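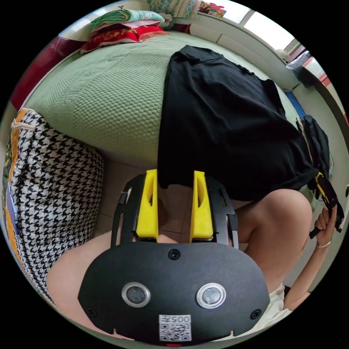
Why not let the tracker start on the first image and sort out the errors later, came the objection when we presented an early version on a Wednesday afternoon, and it was added that any mask placed before the tracker only moves the problem to another module. We take this objection seriously, and the present section is written mostly as an answer to it.

Home > Papers > Perception and Tooling > Section 4

Contents Abstract Method Results Data References

4. Masking before tracking

Figure 3. Input view in a bedroom. One gripper with yellow fingers is large in the lower half, the second is at the right edge and only partly visible. The seated person and the bed cover a big part of the remaining image.

4.1 Problem

Our tracker, Amiren, estimates the camera pose from points that are assumed to be fixed in the world. In views such as Figure 3 this assumption is weak. The gripper body, the hand, the legs and the hanging shirt can all give good corner points, but none of them belongs to the static room. If the person leans, many points move together, and the estimator may accept the moving group as the background. The wide lens makes the situation more difficult. Straight structures become curved near the border, and a small motion there produces a long displacement in pixels.

A second problem is the texture of the background itself. The bedspread in Figure 3 has a raised pattern which repeats over a large area. A local descriptor computed on one cell is very similar to the descriptor of its neighbor, so that wrong matches are frequent even if the surface does not move. The floor tiles are static and would be useful, but only a small patch of them is free.

4.2 Mask layers

We compute the mask in two layers. The first layer covers the gripper bodies. It is predicted by a small segmentation network, and the printed code on the housing, when it can be read, is used for selecting the right device model. In Figure 3 the code stands together with the number 005. When the code is not readable, as is often the case for a gripper at the border, the software falls back to a generic outline and enlarges it by a fixed margin.

The second layer covers the person. It includes loose clothing, which we at first treated as background by mistake. Cloth that hangs close to the fingers was the main source of drift in our early tests. Textiles lying on furniture are not masked. Instead, every point on a repeated pattern receives a lower weight, calculated from the similarity to its nearest neighbors in the same image.

4.3 Scheduling

The planner module, Plustard, delays initialization until enough unmasked points are spread over the image circle. We require at least 36 points, and they must not all lie in the same quadrant. While this condition is not satisfied, the inertial data are buffered and no pose is written. After initialization the buffered part is processed backward in time, so the beginning of a recording is not lost.

4.4 Observations

We tested the complete chain on 176 recordings. With the mask switched off, initialization failed or had to be repeated in 40 of them. With both layers active, this number decreased to 2. The two remaining cases have very little visible background, and here we have no good solution. A lower threshold in Plustard would start the tracker sooner, but in our opinion a wrong pose is worse than a late one.

Concerning the objection at the beginning, it is correct that the mask can fail too. Its failures are however easier to inspect, since they can be drawn on the image, whereas an error inside the estimator becomes visible only many seconds later. We therefore store the mask with every pose file.

Related items
Devton: a replay viewer for pose and mask files
Repeated textures and descriptor weights in indoor tracking
Aaltonen format, notes on buffered inertial data
Backward initialization for wide-angle cameras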